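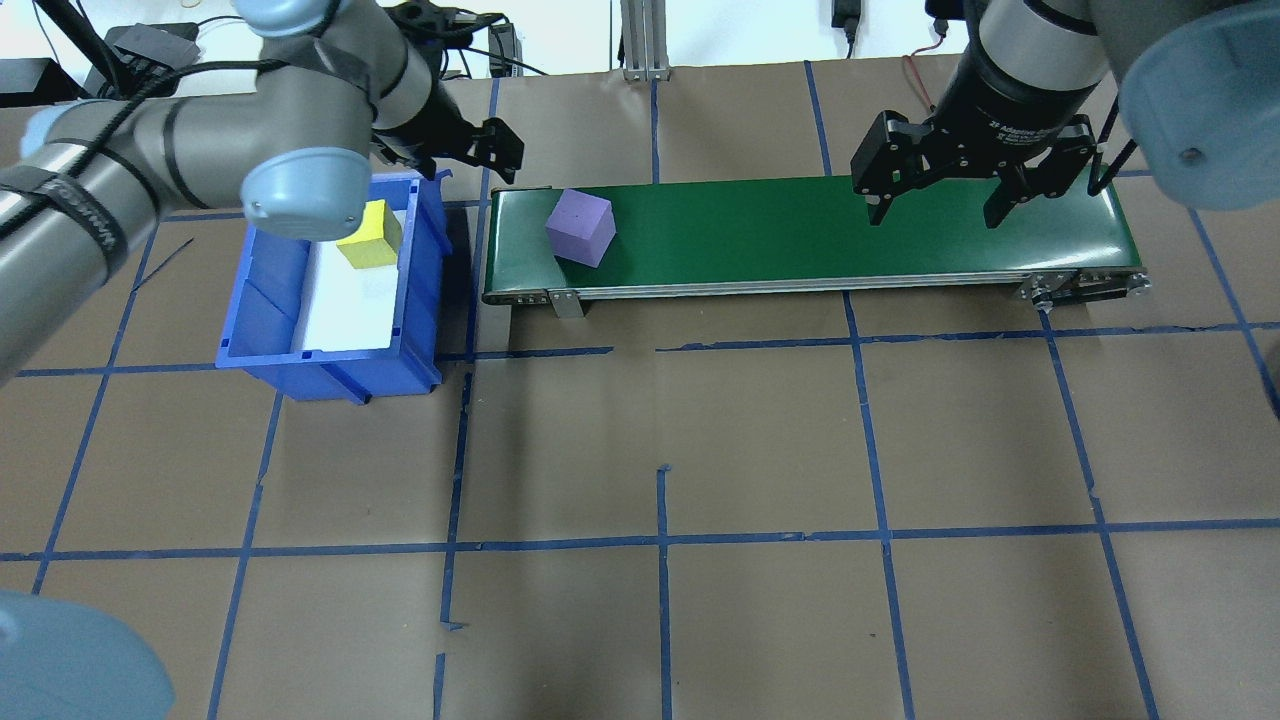 青い容器と緑のコンベヤ。床はクラフト紙に青テープのマス目

2018年2月9日
文:ルース・ティコナ
最終更新:8月

作業場の床をテープで区切る:紙の敷き方と置き場所の決め方

作業場の床や台に直接テープを貼ると、はがすときに糊が残ります。茶色のクラフト紙か段ボールを一枚敷き、線はその上に引くようにすると、配置を変えたくなったときに紙ごと取り替えられます。以下は、うちの作業場で続けているやり方です。

■紙を敷く

先に床を掃いて、固く絞った雑巾で拭きます。砂粒が残っていると、その上を踏んだときに紙が破れます。完全に乾くまで待ってから敷いてください。

巻いてあった紙は丸まる癖がついています。裏返して端に重しを置き、一晩おくとだいたい平らになります。急ぐときは、巻きと反対の向きにゆるく巻き直してから広げます。

継ぎ目は2センチ重ねて、裏側から養生テープで留めます。表から留めると、あとで貼る線と紛らわしくなります。人がよく歩く側の紙を下にすると、つま先が引っかかってめくれます。歩いてくる側を上に重ねてください。

重い脚の下になる部分は、紙だとすぐに傷みます。段ボールを使うか、そこだけ紙を切り抜いておきます。

■マス目を引く

色は紙とはっきり違うものを選びます。茶色の紙なら青が見やすく、黒は影と間違えることがありました。

マスは500ミリ角から試すとよいと思います。小物しか置かないなら、もっと細かくてもかまいません。手順は次のとおりです。

・紙の一辺を基準に決め、鉛筆で両端に印をつける
・長い定規か糸を張って、下書きの線を引く
・縦のテープを全部貼ってから、横のテープを貼る
・貼るときはテープを引っぱらない

最後の項目は忘れがちです。伸ばしながら貼ったテープは、しばらくすると縮んで端から浮きます。浮いたところは押さえ直さず、その区間だけ切り取って新しく貼ります。切るときは定規を当てて、刃を寝かせ気味に。力を入れると下の紙まで切れます。

線が多少ずれても、置き場所の目印としては十分使えます。直すのは、どのマスか迷うようになってからで間に合います。

■容器の内側に白を敷く

部品や小物を入れる容器には、底に白い紙を一枚敷きます。濃い色の容器は底が暗くなり、小さなねじなどは見落としやすいものです。白い紙の上なら色の違いもすぐわかります。

紙は底の寸法より2ミリ小さく切ります。ぴったりに切ると、入れるときに角が折れて波打ちます。汚れたら捨てて敷き替えるだけなので、同じ大きさのものを何枚か切りためておくと楽です。

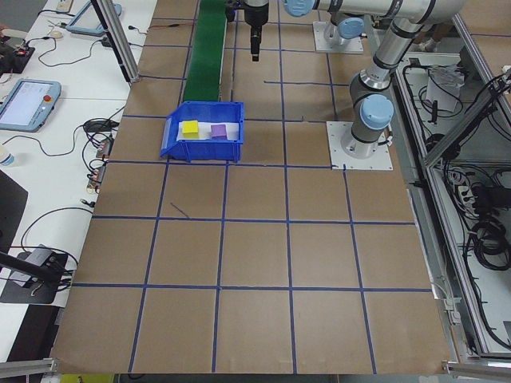

白い紙を敷いた青い容器に、黄色と紫の立方体

■容器の置き場所

コンベヤから物を受ける容器は、ベルトの端に寄せて置きます。手前の縁が低い形のものなら、低いほうを自分に向けると、かがんだときに中が見えて取り出しも楽です。

位置が決まったら、容器の四隅に短いテープを貼っておきます。掃除で動かしても元に戻せます。マス目と同じ色だと見分けがつかないので、ここだけ白か黄色にしています。

■横の台とケーブル

横の台は、放っておくとケーブルで埋まります。うちもきれいとは言えませんが、次のことは守るようにしています。

・使っていない線は台から下ろし、輪にして面ファスナーで留める
・電源タップは床に直に置かず、棚か枠の中に入れる
・非常停止ボタンの上や手前に物を置かない
・飲み物のふたは必ず閉める

線を束ねるときはきつく縛らないこと。指が一本通るくらいの余裕を残します。両端に名札をつけておくと、抜くときに線をたどらずにすみます。名札は紙のテープに油性ペンで書いたもので足りています。

■紙の取り替え時

破れが線をまたいだら替えどきです。小さな穴なら裏から同じ紙を当てて糊で留めます。油がしみたところは補修しても糊がつかないので、早めに取り替えてください。

古い紙を外す前に、容器や脚がどのマスにあったかをメモしておきます。左上から番号を振っておくと、新しい紙にもそのまま写せます。青いテープは外した紙からはがし、古紙とは別に捨てています。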